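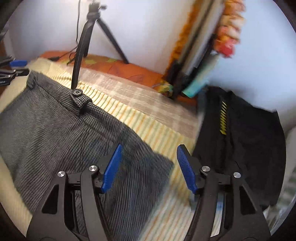 On top of a bed.

What Were Beds Like Long Ago?
Grernside Museum children's pages – October 2022

You spend a big part of your life in bed. Most children sleep for nine hours or more each night, so a bed gets more use than almost anything else in a home. People have been making places to sleep for a very long time, and the oldest ones look nothing like what you would find in a store today.

The first beds
The earliest beds were piles of plants on the ground. People gathered grass and leaves and laid them down in a thick layer. In one cave in South Africa, scientists found layers of old plant bedding that were tens of thousands of years old. Some of the leaves came from a tree that helps keep insects away. When the bedding got old, people sometimes burned it and put down fresh plants on top.

Getting up off the floor
In ancient Egypt, wealthy people slept on wooden beds with legs. The legs were often carved to look like the feet of animals. Instead of a soft pillow, many Egyptians used a headrest. It was a curved piece of wood or stone that held up the head and neck.

Poorer people kept sleeping on mats or on the floor. A bed with legs took a lot of wood and work, and it cost too much for most families.

What was inside the mattress?
A mattress used to be a large cloth bag with something stuffed inside. Straw was the most common filling. It was cheap, but it went flat and it poked through the cloth. Families emptied out the old straw and filled the bag again, often after the harvest in August. Wool was warmer and cost more. Feathers were the softest and cost the most.

At Stulter House, near Grernside, there is a list of household goods written in 1468. It names 26 beds. Only 2 of them had feather mattresses, and both belonged to the owners. The servants had straw.

Ropes under the bed
Many old beds had no boards or springs to hold the mattress. A rope was laced back and forth across a wooden frame, like the strings of a tennis racket. Ropes stretch, so after a while the middle of the bed began to sag. People tightened them with a wooden tool called a bed key. The rope bed in our Clolach Room uses 78 feet of rope – you can try turning the key yourself when you visit.

Curtains
Houses were cold at night, and several people often slept in one room. Some beds had curtains hanging on all sides. They kept out drafts and gave the sleeper some privacy.

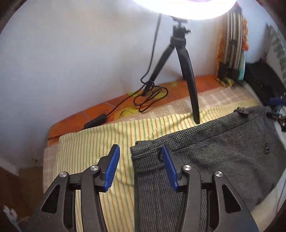 Did children have their own beds?
Most of them shared. Brothers and sisters often slept in the same bed, and in small houses the whole family might sleep in one room.

Springs and foam
Metal springs came into use in mattresses in the 1800s. They push back when you lie down, so the bed does not sag as fast as rope does. Foam mattresses came later, in the 1900s. Many mattresses now have both springs and foam inside.

Words to know
Draft: cold air that moves through a room
Headrest: something that holds up your head
Sag: to sink down in the middle

Next page: The Sandhu Collection of Quilts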